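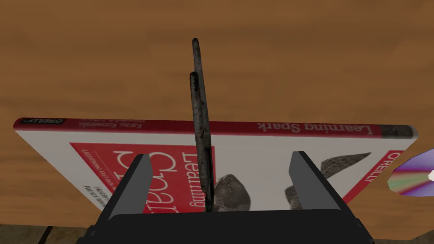 4. How wearers talk about their scarves

The interviews gave us far more than we had planned for. We went to Prirnberg hoping to learn why people keep some silk scarves in use for decades and let others sit in a drawer, and we expected to hear mostly about color. Color did come up, and often, but the richest talk was about edges, corners and knots. Wearers know their scarves by hand. Many of them could describe a hem they had not looked at in years, and several did so with their eyes closed, rubbing finger and thumb together as they spoke.

We spoke with 200 people who own at least one square from the Juser or Guo lines. Most were met at the Cenero store in October, and the rest wrote to us after seeing the notice on its counter. All of them were asked to bring one scarf they wore and one they did not. That single request did more for the study than the whole of our printed question sheet. Put side by side, the pair almost always started a story, and we let the story run before asking anything else.

The hem was the first thing people reached for. A hand-rolled hem has a soft, plump edge that gives the scarf a little weight where it falls, and wearers of the older Juser squares spoke of it with real delight. One said the edge "finishes the knot for you." Another had bought a second square in a print she did not much like, purely for its hem! Flat machine hems drew less praise, though a good number of people liked them for tying around bag handles, where a rolled edge adds bulk and tends to work itself loose over a day.

Stiffness was the second great topic. A new twill square can feel almost like paper, and people held strong and opposite views about this. Some find the crispness wonderful and try to keep it for as long as they can by wearing the scarf only over a collar. Others cannot wait for it to go. We heard about scarves being slept on, folded under books, and worn under sweaters for a whole winter before they were allowed out on their own. Hopkin's earlier notes on breaking in leather gloves describe much the same split, and we were pleased to find it so clearly in silk. 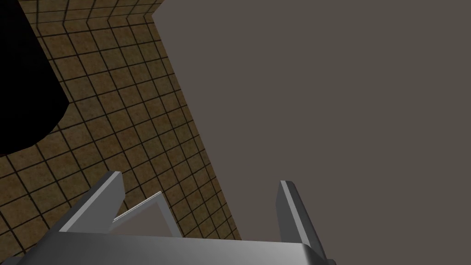 Figure 2. Parallel gripper with its fingers open (rendered view).

Print placement mattered in a way that makers may find useful. When a square is folded on the bias, most of the design disappears, and what remains is a band taken from the middle and the tips of the corners. Wearers judge a scarf by that band. A busy center with plain corners was called "lovely on the wall," which was not meant as a kind remark. The Guo squares did very well here. Their corners carry strong, separate blocks of color, so a wearer can turn the scarf and get a different look at the neck each time. People showed us this with obvious pride, often tying and retying the same scarf several times in one sitting.

Price had a weaker pull than we thought it would. The most expensive scarf brought in had cost its owner 3000 and had been worn twice. She loved it and was afraid of it. Yet other costly squares in the group were worn with jeans, in the rain, and in one cheerful case as a sling for a sprained wrist. What seemed to free people was the first small mark. Once a scarf had a pulled thread or a faint coffee spot near the hem, its owner relaxed, and it moved to the hook by the door.
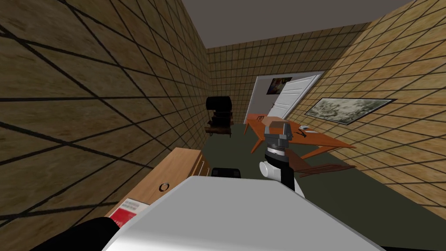

4.2 Gifts and hand-me-downs

Inherited scarves deserve a section to themselves, and we could happily have written a paper on them alone. They were the most worn items in the group and also the most altered. Owners had shortened them, sewn them into pouches, or cut away a damaged side and rolled a new hem by hand. Watkins, who carried out most of these interviews, noted that people rarely used the maker's name for an inherited square. It was "Mother's green one" or "the horse one," even where the signature was easy to read in the corner.

Gifts bought new were a different matter. They were worn when the giver was expected and otherwise left folded in the box. The exceptions nearly all involved a giver who had tied the scarf for the person on the spot, which fits well with what we heard about knots. Learning one knot from someone you like appears to be a very good start for a scarf. 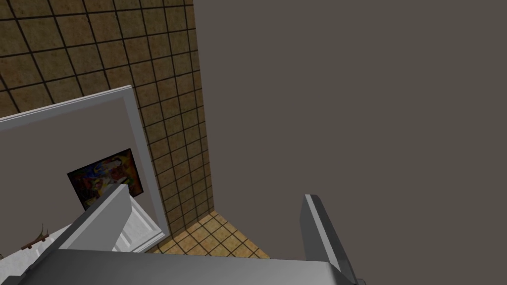 Figure 4. Open gripper over a simulated interior, seen from above.

We also asked how each scarf was stored. Worn scarves hung or lay in loose heaps, while unworn ones were kept flat, often in tissue. We can't say from interviews which comes first, the wearing or the hook, and we would love to see it tested with new owners over a longer period. The second round of letters, which closed on 10 Dec 2020, adds some lively detail on washing at home and is taken up in the next section.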